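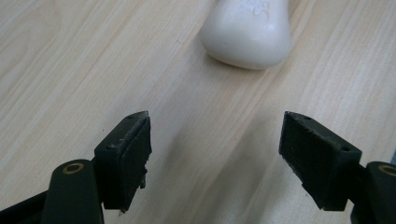

Stirisow opened its soap workshop to visitors on Nov 14, 2019, and I would have stayed all day if they'd let me! The whole place is one long room behind the Marti bakery, so you get bread on the way in and olive oil once you're through the door.

We started at the curing racks, where up to 364 bars sit for 59 days before anyone wraps them. I loved the plain white ones best, smooth and rounded like something you'd pick up on a beach (I held one far too long and had to be asked for it back). Then came the pouring, done by hand from a dented Bristetti pot, and a go at shaping our own. Mine came out lopsided, but it smells wonderful.

The tour takes two hours and groups are kept to four, so everybody gets a turn at the bench. They open again in April. I've already put my name down, and I'm bringing my sister.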